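Okay, I finished The Salt Ledger at 2 a.m. and I have to talk about it with somebody, so you're getting a thread. No big spoilers until I warn you. 1/

The setup: Levix is a forger. She's nineteen, she copies wills and shipping papers for people who can't pay a real lawyer, and she is very, very good at it. Then a stranger asks her to forge a letter from a dead man, and the dead man writes back. 2/

That's chapter one! The dead man WRITES BACK in chapter one! I had planned on reading ten pages and going to sleep. 3/

The city is called Trallodent and I want to live there even though everyone in it is damp and owes money. It's built on old salt pans, so the streets are white and crunchy in summer and turn to soup when it rains. Half the plot hangs on which season it is. 4/

The year is 1375 by the city's own calendar, and they started counting from a flood. People say "before the water" the way my grandmother said "before the war." Small thing, comes up maybe twice, and I loved it both times. 5/

Raghavendra Shenoy wrote this one alone, by the way. If you read the river books he did with Gopinath Fernandes, you'll know the style: short chapters, a lot of food, people being funny when they're scared. I missed Fernandes's battle scenes a little, but there's only one battle here and it takes place in a stairwell. 6/

Let me talk about Ghanem. Ghanem is the customs officer who has been trying to arrest Levix for three years and keeps getting sent to the wrong address. I was all set for him to be the love interest. He is NOT the love interest. He's a tired man with a bad knee who likes being right, and by the middle I would have walked into the sea for him. 7/

There's a scene where he finds her workshop, finally, after all those wrong doors, and he just sits down and asks her to show him how she does the ink. She does. They talk about ink for six pages. Then he gets up and says he never found the place. I put the book down and walked around my kitchen. 8/

The romance is with Skiralton, who runs the night ferry and lies about everything — his age, where he grew up, whether he can swim. Levix spots a fake for a living, so she knows he's lying the whole time, and she lets him, and it's so much sweeter than it should be. 9/

(He can't swim. You find out exactly when you'd think.) 10/

A thing I really admired is how Shenoy handles the letters. The dead man's replies start out stiff and formal and then loosen up, and around the fourth one you notice he's started using her phrases. I flipped back to check. It's all there from the second letter and I'd read right past it. 11/

Complaints, so you know I'm not on the payroll: the uncle could go. I kept waiting for the uncle to matter. He shows up, he says something gloomy about herring, he leaves. If somebody has a theory about the uncle, please, my replies are open. 12/

Also the first 60 pages have a LOT of street names. There's a map in the front and I'd bookmark it. By the time they're chasing each other over the roofs you'll be glad you know where the fish stairs are. 13/

My reading group is doing it in December and we've already had a fight in the chat about whether Levix should have burned the last letter. I say yes. I'm losing this one, it's me and one other person against the rest. 14/

If you're on audio: the narrator gives Ghanem this low, slow, fed-up voice, and it's perfect. Skiralton's accent wanders a bit, which I decided was on purpose, given who he is. I listened to 15 chapters while doing stuff around the house and then gave up and got the paper copy so I could go faster. 15/

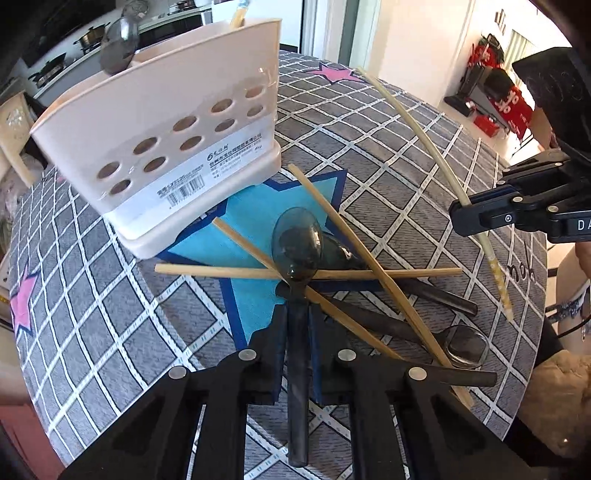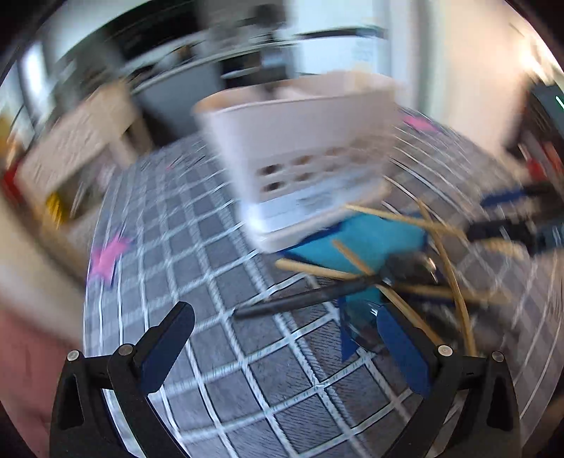

16/ SPOILERS FROM HERE. Mute me if you haven't finished it!

17/ So. The dead man isn't dead, fine, I think most of us guessed that. But I did not guess he'd been in the debtors' tower the entire time, and I really did not guess that Levix forged the paper that put him there. In her first month on the job! For the price of a pair of boots!

18/ Go back and read the boots paragraph in chapter two. She's so proud of those boots.

19/ And she tells him. She could have gotten away with it, he had no idea, and she writes it out in her own handwriting, the first thing in the whole book she's written as herself. I cried on the bus the second time through. Yes, I'm already on the second time through.

20/ The last chapter skips ahead one winter and it's only a page and a half. I've seen people call it rushed. I thought it was just enough — the ferry's got a new bell, Ghanem has retired to a house that's hard to find, and there's a letter on the table she hasn't opened.

21/ I'd give a lot for 200 more pages of this city. Shenoy has said he's writing another one set there with different people, and I hope one of them is the woman who sells the eels.

22/ Tell me if you read it. Tell me which letter got you. And somebody please explain the uncle.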